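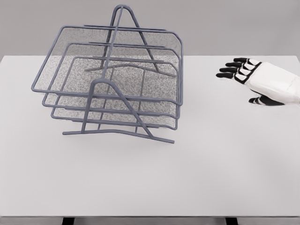
Three-tier mesh desk tray in gray, staggered tiers

The Wakance letter tray has been with us at Buzatu for a good long while now, and it's still the one we reach for when somebody calls up and says their desk has disappeared under paper again (we know the feeling!). The tiers are stepped, so you can get at the front of each stack without lifting anything out, and the rounded corners are kind to sleeves and knuckles.

It takes letter-size sheets laid flat, plus folders, envelopes and most catalogs. Each tier is 33 cm deep and will happily hold 100 sheets, a bit more if you don't mind them sitting up over the rim. Our own Valentin Ciobanu keeps one for invoices and another for seed catalogs, and he swears the second gets more use.

Comes flat in the box with 2 side supports and 2 spare screws. You'll want a small Phillips screwdriver, and leave the screws a little loose until all the tiers are in.

Wipe with a soft dry cloth. For dust caught in the mesh, an old paintbrush works wonders.

Goes nicely with the Radex pen cup and the Brultuveo file sorter.

Usually ships the next working day. December orders can take a little longer.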